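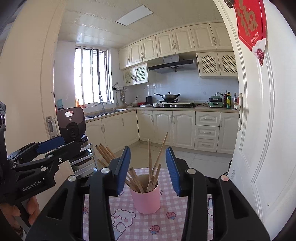
4 min read

12th June. Kitchen corner, Namden workshop, my turn with the notebook

Chopsticks day! I said I'd do the table end of the kitchen before we move on to the drawers, and I've mostly done it, so here are my notes before I forget which lid goes with what.

The pink cup is now the chopstick cup. Plain pink on the outside, cream inside, and it was the only thing on the shelf that looked right on the gingham (I tried the tall gray jar first and it swallowed the short ones whole, you had to fish for them). The wooden chopsticks all go in there from now on, long and short together. They fan out every which way and I've decided I like that. You can grab one without pulling the rest up with it, as long as you take from the middle. If you take from the left side, where they bunch up, you get three and drop two. Ekua Nartey will want them all pointing the same way and she's welcome to try.

One thing to watch is the long thin one. It sticks up higher than the rest, and I don't think it belongs with any of the pairs. I've looked for its partner in the Lencho tray and in the box from the November move and found nothing. I'm leaving it in for now. It's good for getting toast out of the toaster (unplugged, yes, I know).

The short ones are another question. My guess is they came with the Drirura lunch sets, the ones we bought for the open day and then used for everything else. Should they live with the lunch boxes again? I go back and forth. For now they're in the cup, leaning on the rim, and they do slide around when you bump the table.

Tablecloth: keeping it. I know there was talk of going back to the plain one, but the pink and white check with the bears and strawberries makes that corner about ten times friendlier and I will argue for it. The strawberries have blue leaves, which I had never noticed until today, and I've been eating lunch on top of them for months. It does hang a bit unevenly around the curved edge of the table. If you pull it straight at the window side it rides up at the other, so tug both sides at once or get somebody to hold one. Wash it cold. Last time it went in with the aprons on warm and I spent an evening ironing bears.

Where the cup goes: out on the table, in from the edge, with the strawberry just to the right of its base. I used the print as the marker so it's easy to put back after wiping. We've been losing things to the floor at that table all spring, mostly spoons, and I'd like the cup to survive until at least the end of the summer.

Washing, for whoever has dishes this week. Chopsticks out of the cup, rinse, then flat on the towel, thick ends all one way. Please don't stand them back up damp. The old Sestham mug went funny at the bottom that way and I was the one who had to smell it. Give the cup a proper wash too while it's empty, there's always a bit of dust and rice in there.

I timed myself sorting the whole lot onto the towel and back into the cup, just out of curiosity. 37 seconds the first time, 29 the second, and I'm fairly sure the second one was quicker only because I stopped fussing over which ones matched. Matching is the slow part. They're close enough in color that I have to hold them next to each other in the daylight to see which is which, and some are a hair longer than their supposed twin. A dab of paint on the blunt ends would fix it. Ekua has the little tins, so I'll ask, though I'd want something food-safe or else well up out of the way of anybody's mouth.

Still to do at this end: wipe the fronts of the base cabinets (fingerprints, mostly mine), find a home for the gray jar, and go through the drawer with the takeout packets. There are six pairs in there still in paper and I haven't decided if they count as ours or as emergency supplies. The spoons need their own cup as well. I'd love another pink one but I can't find where this one came from, and there's no sticker underneath. If anyone remembers, write it in the margin here.

Kettle's on, stopping for now. Drawers next, starting with the one that jams.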